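Skanditz Shared Kitchen Program
Progress report, second period
Prepared for: Begoña Casado, Casado Fund
Prepared by: Anselmo Marín
21 May 2019

1. Scope of this period

The work covered by this report is the table clearing and container return stage of the program. The food storage stage was closed in the first report and is not repeated here. Work in this period was limited to three items: the written clearing routine, the sorting of drink containers by material, and the cleaning of table surfaces between sittings.

2. Clearing routine

The first draft of the routine had 9 steps and was tested by two crews. Both crews found that scraping plates before collecting bottles left the bottles in the way, and most of them did the steps in a different order from the one printed. The order was changed. Bottles and cups now leave the table first, then plates, then cutlery. Wiping is the last step and is done once per table.

Nicanor Villalobos rewrote the card that hangs by the sink. It is now one side of one sheet. The earlier card referred to a rinse tray that was never bought, and that line has been removed.

3. Container sorting

A total of 257 containers were logged in the period. Of these, 200 were clear plastic bottles with screw caps. The rest were cans, glass jars and cartons, which are handled under the old procedure and caused no difficulty.

Three points on the plastic bottles:

Residual liquid. Bottles were often returned with liquid still in them. This adds weight to the bags and leaks when a bag is compressed. The routine now requires the bottle to be opened, emptied into the sink and closed again before it goes in the bag.

Caps. The recycler, Zevutar, accepts bottles with the cap on. Loose caps are not accepted. The crews had been collecting caps in a separate jar, and this practice has stopped.

Neck rings. The ring left below the cap after opening does not have to be cut off. Encarnación Arroyo confirmed this with Zevutar in writing -- the letter is filed with the first report.
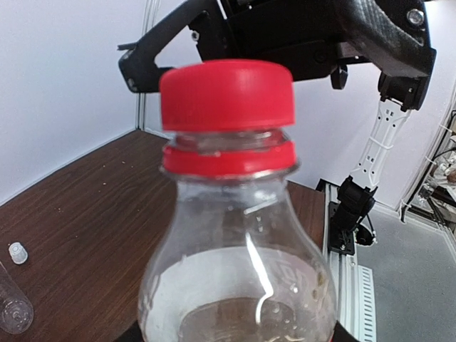 Bag capacity was set at 40 bottles. Fuller bags were tried and split at the seam when lifted over the bin edge. The lower figure means more trips to the yard, and the crews have accepted it.

4. Table surfaces

Crumbs remain the most common fault at inspection, mainly on the dark wood-grain tables, where pale crumbs show clearly but are pushed along by a wet cloth instead of being picked up. A dry brush and pan are now used before the cloth. The Prultine cleaner is applied to the cloth and not to the table. Abilio Miranda will check the tables after the evening sitting until the end of May.

5. Open items

The second sink is still without a strainer. The part has been ordered and the price is within the approved amount.

The log sheet has no column for bottles that arrive already crushed. These are entered under remarks for now. A revised sheet will be sent for comment before it is printed.

Training of the evening crew is half complete. The remaining sessions are planned for the next period -- no extra funds are requested for them.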